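3.2 Bed-making in serviced apartments

Bed-making was logged at two sites, Altus and Górecki, over the month of February. The log holds 2362 entries. Of these, 1282 are full linen changes and 598 are resets, in which the linens stay on and are only straightened. The remaining entries were incomplete and are not used below. Each entry lists the order of steps, the state of the pillows at the start, and the side of the bed from which the work was done. Beds pushed against a wall were coded separately, as the far edge is hard to reach and is often left untucked. 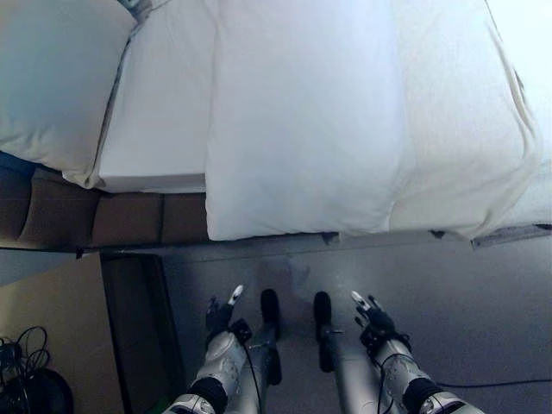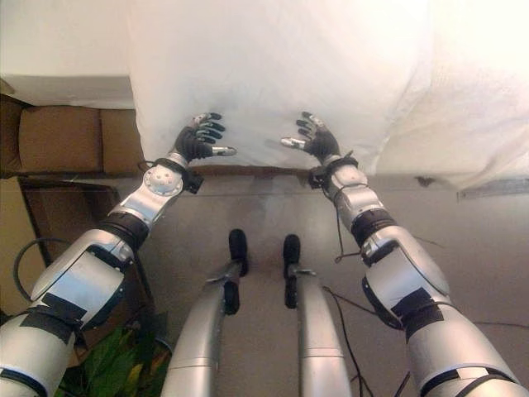 Figure 4. White bed linens, with wood visible on the bed base (first picture).

Resets were coded by what had to be moved first. The coding sheet, adapted from the Jillo checklist, treats pillows and top cover as separate items even when they touch. A pillow lying lengthwise with its lower edge over the side of the bed, as in the first picture of Figure 4, is coded "displaced, edge". Wrinkles in the cover are scored on their own scale and do not change the pillow code.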